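Home | Forums | Classroom and Club Supplies | Search | Log in

Gurkilville Makers and Teachers Board > Supplies > Blocks and Boards

Marks on colored blocks, and using a whiteboard flat as a work surface

Print this thread | E-mail this thread

sorting_tray
Posted Jan 6, 2026

I run an after-school table for kids five to eight at the Etalham branch library. We draw a big loop on a whiteboard laid flat on the table and the kids sort cubes inside the loop or outside it. Same color in, everything else out, then we change the rule. It works well and it costs next to nothing.

Two questions. First, the colored cubes get dark specks and streaks on them and I would like to know how other people clean them, or if you bother. Second, is it bad for a whiteboard to lie flat under blocks all the time? Ours is the kind with a gray aluminum frame and plastic corners. I have 39 cubes in use and more in a tub, some foam and some wood, all mixed together because they came from three different donations.

eastbench
Is the ink from the markers? If the cubes sit on the line while it's fresh they will pick it up. Foam soaks it in and you won't get it all out. Painted wood you can usually wipe.

sorting_tray
Some of it is ink, I'm sure. Some looks more like the color coming off. Two from the table, the board with a blue cube on it and then blue and green close up. 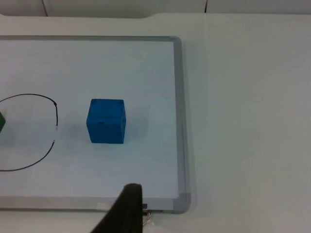
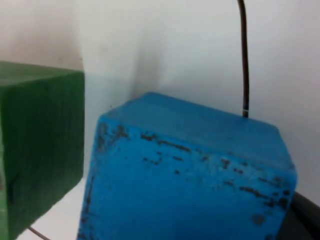

Cube by the loop in the first, dark marks on the blue block in the second.

eastbench
The second one looks like chipping to me more than ink. Ink smears. Those are broken up in specks and streaks. I wouldn't put any solvent on that. Damp cloth, a drop of dish soap, dry it right away and see what's left.

plainpaper
I disagree about solvent. I use rubbing alcohol on a cotton swab for marker on painted blocks and have for years. Keep it off the edges and don't rub hard. Soap does nothing for dry erase ink.

eastbench
It also takes the paint off cheap blocks. I ruined a set that way last November. The red went pink and came off on my fingers. If kids are handling them I'd stay away from it.

plainpaper
Then test one first. I said don't rub hard.

hallway_cubby
For foam I put them in a mesh bag and hand wash in the sink with warm water and mild soap, squeeze them out in a towel and leave them overnight on a rack. They come out fine. Old marker stays as a gray spot. The kids don't care about that and I stopped caring too. Don't do this with the wood ones, they swell and the corners split. So sort the foam from the wood before you do anything. Do you know which are which?

sorting_tray
By feel, yes. I'll put them in separate tubs this week.

K2_room_9
On the board question. Flat is fine. Ours has been on a table for two school years. What wears it out is grit under the blocks. Wipe the board and the table before you start. The frame stands up a little higher than the surface on ours, so cubes on the edge tip over, and the younger ones get upset about that. We keep everything in the middle.

I'd draw the loop with a thin marker too. Less ink to get on things. Let it dry for a minute before the cubes go down.

plainpaper
Or skip the marker. A loop of yarn does the same job and you can change the size. No ink at all.

K2_room_9
Yarn moves every time somebody bumps it. We tried it and went back to drawing.

hallway_cubby
Same here. String was worse.

looseparts
If you end up replacing them, Starnum sells a tub of 200 foam cubes in six colors. Sarmiento has wood ones but the paint is thick and chips at the corners. I would buy unpainted and stain them with food coloring. It looks duller but there is nothing to flake off.

eastbench
Food coloring comes off on wet hands. You'd need to seal it.

looseparts
Beeswax. I've had no trouble.

sorting_tray
Thanks everybody. Plan is soap and water on the foam, damp cloth on the wood, and anything with loose paint goes out of the tub. I'll try the alcohol on one old cube that's already bad and report back. Keeping the marker loop for now.

Views: 793

Contact the board | Copyright Gurkilville Makers and Teachers Board | Back to top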